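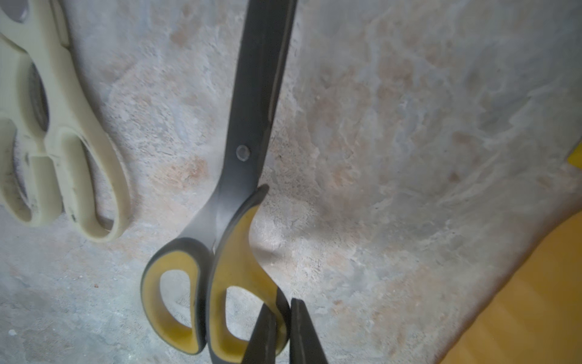
Renji Shimada told us in February that a machine which can't tidy a drawer of scissors has no business in a kitchen, and that he would wait before buying one. Our report takes his remark as its question.

Scissors are awkward. The handles are loops, so the two fingers must close on a rim and miss the opening. With two pairs lying near each other, the program also has to choose one.

We planned 50 lifts for each of 3 chores. Scissors came last, with 17 good lifts. Cloths and mugs did better. Our answer to Renji is not yet.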